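12/30/23

Adhesive shelf test, continued. Second batch of the Wornus hide glue against the Joltitz liquid stuff, all on beech offcuts.

I still don't believe the label. Joltitz says the bottled glue keeps its full strength for two years unopened, and Masaru keeps quoting that back to me as if the label had been through a lab. The bottle we opened in October smelled wrong on day one and strung out like cheese. Masaru says that's the cold in the store cupboard. Maybe. I warmed it in a water bath for an hour and it still strung.

What I did today:

- Planed fresh faces on the beech, no sanding. Last time half of them were sanded and half weren't, and Quyên was right to complain.
- Mixed 200 g of Wornus granules with 200 ml of cold water in the old jar, left it to swell, then heated it slowly. Skin formed twice. Skimmed it both times.
- Glued 26 lap joints, half of them with each glue. Clamped overnight with the small Sakai clamps, which don't all close to the same pressure whatever the catalog says.
- Wrote the glue initial on the end grain in pencil. Marker bleeds.

Luana wants to know why we bother with hide glue at all when the yellow glue in the gallon jug beats both of them. Fair question. The chairs people bring in were put together with hide glue, and if I put yellow glue into an old socket the next person has to drill it out. That only holds if the hide glue does its job, and I'd like a number for that from our own bench before I tell one more customer it's "just as strong."

About that number. The Zerkik sheet says the joint should carry 600 lb before the wood goes. Their drawing shows a much bigger lap than ours and there's no mention of species, grain direction or how long it sat. I copied the figure into the front of this book last year and I'm crossing it out now. Miyuki thinks it can be scaled to our lap area. I don't think glue lines scale that politely, the ends do most of the work, but she's welcome to do the sum and we'll see how far off it lands.

Open time is the other thing I don't trust. The bottle says ten minutes. I had three joints go to jelly before I got the clamp on, and I wasn't dawdling. The hot glue went even quicker, but at least with that one everybody expects it. Warming the wood first helped more than anything I did to the pot. Wakana uses a heat gun on low, I used the top of the radiator. 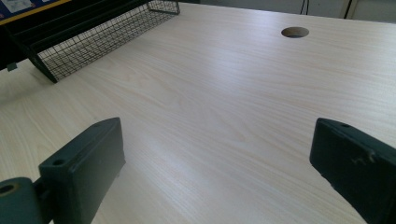
Squeeze-out cleaned up with warm water and a rag on both glues, no argument there. The Joltitz left a shiny film on two pieces that I only noticed when I tilted them. Would show under shellac. Scraped one, left the other to see what it does.

Still to do:

- Pull the joints after a full week. Two days is too soon, whatever Masaru's uncle did.
- Weigh the pull rig's hook and chain. We've been ignoring them and I don't know how much that matters.
- Leave four joints in the damp cupboard for a month, two of each.
- Ask Joltitz what the date code on the bottle means. Quyên reads it as the packing date, I read it as the expiry. If I'm right we've been testing dead glue since October and half of this page is useless.
- Buy a second thermometer. The one in the pot and the one on the wall disagree before the heat is even on.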